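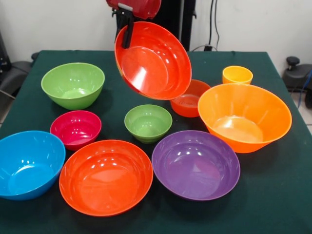 Last changed: an evening in August

Home | Diary | Builds | Parts bin | Links

I still don't buy it. The arm has its red cover on, the fingers close when I tell them to, and it will take a plastic bowl by the rim and tip it right over toward the front of the table. Fine. My niece could do that at two, and she didn't need a Zoltel driver board.

Tonight's job was stacking. The Forketti write-up says 92 good grabs out of 100 with "household items." It doesn't say which household. Mine are shiny plastic, and every one throws the ceiling light back. The green cloth was supposed to calm that down. It does for the table. It does nothing for the inside of a bowl.

The two light green ones bother me most, one big and one small, same color. Same trouble with the red-orange. I want the code to go by size first and color second, and the Rizzi library wants it the other way around. There's a setting for this. I changed it and I can't say I noticed.

Log is up to 1,608 lines, most of it me changing the wrist angle by 15 and changing it back. I also need to iron the cloth, or pull it tight at the back, where the creases are.

Urkia shop is open late again, so I'll go back after supper and try the yellow cup. It's tall and narrow and I expect the fingers to hate it.

Comments (3)

benchrat: Try dull spray on the insides?

pliers_and_tea: 92 with whose bowls, ha

oldsolder: Leave the angle alone for one night and fix the lights.

Older | Newer | Top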